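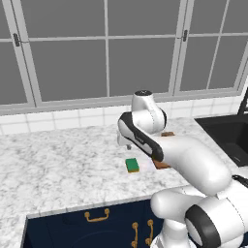

Holura parallel gripper, simulated kitchen counter, sponge task.

The Holura gripper is supplied as a simulation model for comparison with the Horkum two-finger unit on the same arm. Evaluation package 3068 contains 4 counter layouts and 27 grasp targets, including thin and compressible items. Controller settings are identical for both grippers.

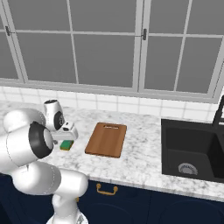 Genivaldo Fontes writes that the Horkum fingers closed faster in his trials, but that he preferred the Holura model for soft items and would like force limits listed per target.

Force limits are listed in the Zasham controller notes, item 559.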